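마커 큐브가 튀는 문제, 제가 잡은 순서대로 적어봅니다

지난번 글에 댓글로 물어보신 분들이 많아서 따로 뺐어요. 손등에 마커를 붙여서 손 자세를 추적하는데, 기록을 돌려보면 손목이 갑자기 휙 뒤집히는 그 증상 말이에요. 저는 Matadance라고 이름 붙인 수집 세트를 만들다가 이걸로 금요일 하루를 통째로 날렸습니다. 진짜로 울 뻔했어요.

증상부터 볼게요. 비닐봉지를 만지는 작업에서 유독 심했어요. 왼손 자세가 멀쩡히 가다가 한순간 엉뚱한 방향으로 꺾이고, 바로 다음에 아무 일 없다는 듯 돌아옵니다. 이 값을 그대로 로봇 팔에 재생시키면 팔이 홱 돌아가니까 절대 그냥 돌리지 마세요. 저는 한 번 돌렸다가 비상정지를 눌렀습니다 ㅠㅠ

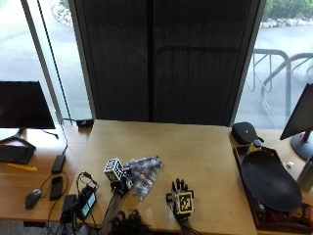
Rehema Mugo: 저도 같은 증상이었는데 저는 마커 인식 문제가 아니라 큐브 면 ID를 설정 파일에 잘못 적은 거였어요. 면 두 개가 서로 바뀌어 있더라고요. 그것부터 보세요!

맞아요, 이 댓글 덕분에 저도 1번을 추가했습니다.

1. 설정 파일의 면 ID 확인
큐브를 손에 들고 한 면씩 카메라에 보여주면서 화면에 뜨는 ID와 파일을 대조하세요. 귀찮아도 전부 다 하셔야 해요. 저는 여기서는 문제가 없었고요.

2. 튀는 구간만 뽑기
연속된 두 시점 사이의 회전이 60도를 넘으면 표시하도록 짧은 스크립트를 짰어요. 기록 1,000개를 넣었더니 74개가 걸렸습니다. 생각보다 많죠? 걸린 기록은 재생용 폴더에서 무조건 빼두세요. 나중에 고치더라도 일단 격리가 먼저예요.

3. 그 구간에서 마커가 몇 면이나 잡혔는지 보기
제 경우엔 범인이 여기 있었어요. 튀는 순간마다 큐브가 딱 한 면만 잡혀 있었거든요. 한 면만 정면 가까이로 보이면 자세 해가 두 개 나오는데, 프로그램이 그중 틀린 쪽을 덥석 고른 겁니다. 비닐이 반짝여서 그런가 하고 조명만 한참 만졌던 제가 바보였죠 (조명은 원래대로 돌려놨어요).

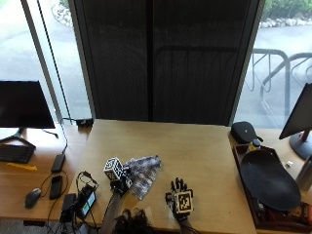 4. 해를 고르는 기준 바꾸기
재투영 오차만 보고 고르던 걸, 오차가 비슷하면 직전 자세와 가까운 쪽을 고르게 바꿨어요. 코드로는 몇 줄 안 됩니다. 다만 직전 자세가 이미 틀렸으면 계속 틀린 쪽으로 따라가니까, 두 면 이상 잡히는 순간마다 기준을 새로 잡게 해주세요. 이걸 빼먹고 신나서 돌렸다가 3초 내내 뒤집힌 손목을 봤습니다...

오른손은 큐브 말고 납작한 마커 하나라서 새로 잡을 기준이 아예 없어요. 그래서 오른손은 첫 자세를 손으로 지정해 주고, 손목이 사람 관절로는 못 갈 각도면 버리게 했습니다. 예쁜 방법은 아닌데 잘 돼요!

5. 그리퍼 쪽 카메라와 맞춰보기
손에 들고 쓰는 그리퍼 기록도 같이 모으신다면 두 기록의 시간을 맞춰서 움직임을 비교해 보세요. 한쪽은 가만히 있는데 다른 쪽만 휙 돌면 추적이 튄 거예요. 단, 화면이 너무 어두운 구간은 비교에서 빼세요. 특징점이 안 잡혀서 그리퍼 쪽 추정도 믿을 게 못 됩니다.
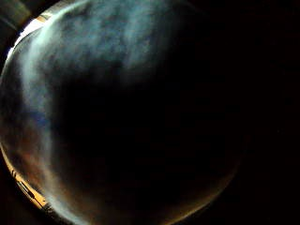

저는 평균 밝기에 하한을 두고 그 아래는 자동으로 건너뛰게 했어요. 하한값은 장비마다 다르니까 제 숫자를 베끼지 마시고, 본인 기록 몇 개를 눈으로 보면서 정하시는 게 빨라요.

6. 다시 재생하기 전에
고친 기록이라도 바로 실제 팔에 넣지 마세요. 시뮬레이터에서 한 번 보고, 그다음 속도 제한을 최저로 걸고, 팔 주변을 비우고, 비상정지에 손을 올린 채로요. 관절 속도 상한은 재생 프로그램과 제어기 양쪽에 다 걸어두세요. 저는 프로그램에만 걸어놨는데, 옵션 하나 잘못 주니까 그게 통째로 무시되더라고요. 등골이 서늘했습니다.

스크립트는 정리되는 대로 올릴게요. 변수 이름이 지금 전부 aaa, aaa2 이런 식이라서요. 혹시 두 면이 잡혔는데도 튀는 분 계시면 댓글에 큐브 한 변 길이랑 카메라 거리 좀 적어주세요, 그건 저도 아직 못 본 경우예요.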